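Torwood 907 Dehumidifier: Review After a Winter and a Spring

The Torwood 907 is a compressor dehumidifier sold for basements and ground-floor rooms of medium size. I bought mine in December at full price, and it has run in the same basement room since then. The room has a concrete floor, one outside wall below grade, and a small window that stays shut from fall to late spring. Before the machine went in, relative humidity sat between 68 and 74 percent for most of the day. Books kept down there had started to smell.

I looked at three other units before choosing. The Vamow was cheaper and had a smaller tank. The Shemweta was a desiccant model, quieter at low speed, but its power draw was hard to justify for a room that never gets truly cold. The Duden was the closest match on paper and differed mainly in the drain fitting, covered further down.

What is in the box

The unit, a drain hose, a spare filter, a printed manual, and a sheet of warranty terms. The hose is a little over three feet long, too short for most floor drains. The casters come fitted. The manual is clear on setup and vague on maintenance. It says to clean the filter "regularly" and gives no interval anywhere that I could find.

Leave the machine upright for a few hours before switching it on, as with any compressor appliance. Mine had been delivered on its side, going by the position of the shipping label, so I waited overnight.

Controls

There are four buttons on top: power, target humidity, fan speed, and timer. Target humidity moves in steps of five percent, from 35 to 80. The display shows the current reading when idle and the target for a few seconds after any change. It dims after a minute but does not go fully dark, and there is no setting to turn it off. In a bedroom this would matter.

The machine remembers its settings after a power cut. I tested this by pulling the plug at the wall, and it came back at the same target and fan speed after a delay of three minutes. The delay protects the compressor and cannot be skipped.

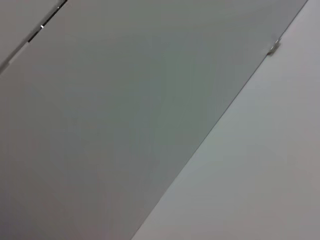 The timer is less useful. It counts down in whole hours to a shutoff and cannot schedule a start. Anyone on a cheaper night rate will want to run the machine from an outlet timer, which works only because of the memory feature described above.

Sensor accuracy

The built-in sensor reads high. I compared it against two separate hygrometers, both checked beforehand with the damp-salt method in a sealed bag. With the hygrometers on a shelf six feet from the machine, the Torwood showed four to five points more than either of them. The gap was steady across the range I could test. If you want 50 percent in the room, set the machine to 55 and check with something else.

The sensor sits near the air intake, so placement changes the reading. With the back of the unit four inches from the wall, the display crept upward and the compressor ran longer. At 12 inches the effect went away. The manual asks for eight. I would treat that as the minimum.

Performance

From a starting point of 71 percent, the room reached 55 in just under nine hours with the door closed and the fan on high. It reached 50 the following afternoon. After that the machine cycled, running for 20 to 30 minutes and resting for somewhat longer, depending on the weather outside.

Most of the first week's water was coming out of the contents of the room. Cardboard, paper, and fabric all give up moisture slowly, and the tank filled faster on days one through four than at any later point until the spring thaw. Do not judge the running cost by the first week.

Low temperature is the usual weak point of compressor units. The coldest the room got was 54 degrees, measured at floor level. At that temperature the coil frosted, and the machine went into defrost every 40 minutes or so. It kept working but removed much less water per hour. Below 50 degrees a desiccant unit such as the Shemweta would be the better purchase, power draw included.
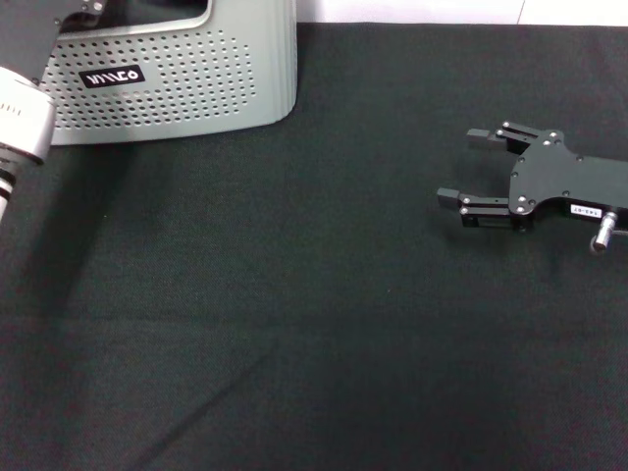

Power use

I left a plug-in meter on the machine from the first day. With the compressor on and the fan on high it drew 293 watts, falling to a lower figure once the coil was cold. On fan only it drew 41. In standby, with the display dimmed, it drew 2 watts, a reasonable number for an appliance with a lit display.

Over the first full month the meter recorded 102 kilowatt-hours. That was the wettest month of the test, and the target was set lower than it needed to be. Raising the target by five points cut the next month's use by close to a third, with no change that I could feel or smell in the room. Each step down on the target costs more than the one before it, so it is worth finding the highest setting that keeps the smell away and stopping there.

Noise

The compressor has a low hum with a click at start and a short rattle at stop. On a concrete floor the hum carries into the room above, faintly. A rubber mat under the casters removed most of it. On low fan with the compressor resting, the machine is easy to forget.

High fan is loud. You can hold a conversation next to it but would not choose to. There are only two speeds, and the gap between them is wide. A middle speed is the thing I miss most on this machine.

Tank and drain

The tank slides out from the front and has a molded handle on each side. When full it is heavy and wants to tip forward as it clears the housing. Use both hands. The float switch stops the machine when the tank is full, and the alarm beeps ten times and then goes quiet. The alarm cannot be turned off.

The tank has a lid with a pour opening at one corner. The opening is narrow and the water comes out in gulps, so pour slowly or take the lid off. The lid clips are thin. One of mine has turned white at the bend and will probably break within the year. A replacement lid is listed in the manual as a spare part, but I have not tried to order one.

For continuous draining, the hose pushes onto a plain spout at the back. There is no clamp. Mine stayed on for three weeks and then worked loose, presumably from vibration, and the water went onto the floor. I added a worm-drive clamp from the hardware store and have had no leaks since. The Duden has a threaded fitting in the same place. For anyone who plans to drain by hose only, that is a good argument for the Duden.

There is no pump. The hose must run downhill for its whole length, with no loops, and any rise will back water up into the tank.

Cleaning

The filter is a mesh panel that lifts out of the back without tools. I vacuum it every two weeks and rinse it every second month. If left for a month it collects enough lint to lower the airflow, and the machine then runs longer to reach the same target. There is no filter warning on the display.

The tank grows a slick film if it is not washed. A spoonful of dish soap and a soft brush take it off. Do the same for the float, which lifts out of its bracket and is easy to put back the wrong way up. If the machine refuses to start after a cleaning and shows the full-tank light, check the float first.

The coil can be seen once the filter is out. Mine had a light coat of dust on the lower third after five months. A soft paintbrush is enough for that. Unplug the machine before going anywhere near it, and keep the vacuum nozzle off the fins, as they bend under very little pressure.

Build

The housing is plain molded plastic with tight seams. The side panels flex when pressed, without creaking. The casters roll well on concrete and poorly on carpet. The cord is six feet long and leaves from the lower left corner, seen from behind, and there is a hook to wrap it on. The hook is too shallow to hold the full length of cord.

Who should buy it

The 907 suits a closed room that stays above 55 degrees, where noise on the high setting is not a problem and someone is willing to empty a tank or fit a hose clamp. It brought a damp basement down to a stable level and has kept it there. The sensor offset is a nuisance, but it is consistent and can be worked around.

For a colder space, look at the Shemweta. For a hose-only installation, the Duden costs slightly more and has the better fitting. The Vamow is fine for a large closet, though the tank will need emptying every day in wet weather.

Rating: 4 out of 5. One point off for the drain spout and the missing middle fan speed.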